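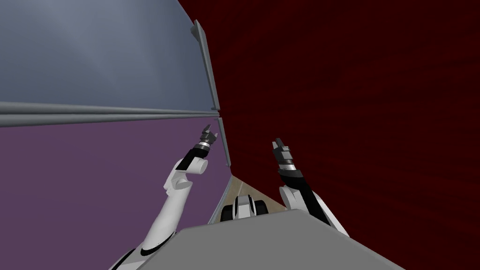
Obsa Tesfamariam wrote in after the July issue to say that matching joint limits in the simulator is wasted effort if the two arms don't share a clock, and that the Lorkovano build should fix timing first. Agreed, and done. Both arms now step from one controller loop at 80 Hz — the old setup ran 2 loops and drifted. The simulated model has been updated to match. Still open: gripper closing force, and cable routing at the left elbow. Edileuza Arruda has the bracket drawings. Bench time is on the Skilberg sheet, 3 slots left.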